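How Do Wet Clothes Get Dry?

When clothes come out of the washing machine they are heavy and damp. A few hours later they are light enough to fold and put in a drawer.

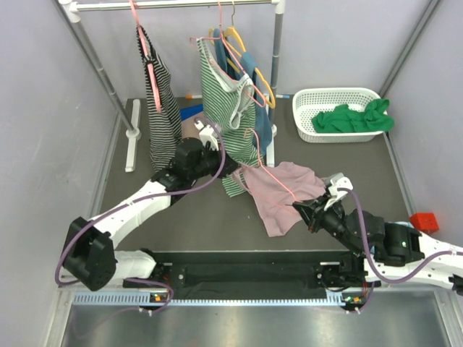 Nothing wipes the water off. It leaves by itself, a tiny bit at a time, and goes into the air. This is called evaporation (say it: ee-vap-or-AY-shun).

What is water made of?

Water is made of very small pieces called molecules. They are much too small to see, even with a good school microscope. The molecules in water are always moving. They bump into each other, slide past each other and change speed.

Some move faster than others. When a fast one is at the surface of the water, it can break away and float off. Now it is part of the air. Water that has turned into a gas like this is called water vapor, and you can't see it.

A puddle dries up this way. So does a wet towel, a washed plate and your hair after a bath.

Does it have to be hot?

No. Many people think water has to boil before it can turn into a gas. Boiling is one way, and it is fast. But water evaporates at room temperature too, only more slowly. It even happens on a cold day.

Heat does help. Warm molecules move faster, so more of them can escape. A T-shirt hung outside on a sunny day in July will usually dry much sooner than the same T-shirt hung outside in winter.

Why does wind help?

As water leaves a wet sock, the air right next to the sock fills up with water vapor. Some of that vapor bumps back into the sock and turns to water again. If the air stays still, drying slows down.

Wind pushes the damp air away and brings in drier air. A fan in a room does the same job.

Damp weather has the opposite effect. On a foggy morning the air already holds nearly as much water vapor as it can, so washing on a line may still be wet at dinner time.

Why do we spread clothes out?

Water can only escape from a surface. A shirt rolled up in a ball has most of its wet cloth on the inside, where the air can't reach it. A shirt on a hanger has air on both sides.

The kind of cloth matters too. Cotton soaks up a lot of water and holds on to it. Many sports shirts are made of polyester, which soaks up very little. Jeans are slow because the cloth is thick, and the pockets and waistband are usually the last parts to dry.

Try it yourself

You need 4 old washcloths that are all the same, a bowl of water and a clock.

Wet all the washcloths and ask an adult to help you squeeze them out well. Hang one flat in a sunny place. Hang one flat in the shade. Fold one into a small square and leave it on a plate in the shade. Roll the last one into a ball and put it on a plate next to the folded one.

Feel each washcloth once an hour and write down whether it is wet, damp or dry. Before you start, write down which one you think will win.

Words to know

Evaporation - when a liquid turns into a gas at its surface
Molecule - a very tiny piece of a substance
Water vapor - water in the form of a gas

Next in this series: Where Does Dew Come From?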